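Muvholm Residents' Association
Minutes of the January meeting, common room, 7:00 p.m.

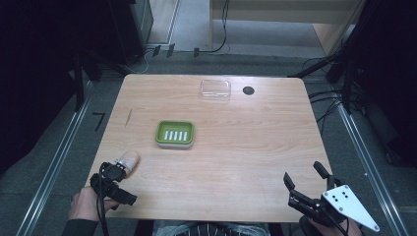 Green soap dish and clear plastic lid on the common room table.

Minutes of the previous meeting were approved with one correction: the laundry room closes at 10:00 p.m., not 9:00.

1. Washroom supplies
The green soap dish with the raised slats was discussed. Members preferred it to the flat kind for bar soap. Agreed to order 12 from Wostar, one for each shared sink. Units on Sanda Street will keep their wall dispensers for now.

2. Lids
Several clear lids have been separated from their containers. Residents are asked to check their cupboards before the next meeting. Lids left unclaimed by then go in the recycling – no further notice will be posted.

3. Common room table
A thin dark mark on the left side of the tabletop was noted. It was not agreed whether it is a scratch or a stain. To be tried with oil first. Sanding was quoted at nearly 900 dollars by Lu Floors and was turned down. The cable hole stays uncovered until a cap of the right size is found.

4. Carpet and curtains
Cleaning of the gray carpet was moved to spring. One member asked for lighter curtains. No vote taken.

5. Money
Balance at end of month: $966. Spent since last meeting: $63, all on light bulbs and keys.

6. Other business
Bike room door still sticks. Carried over.

Meeting closed at 8:20 p.m.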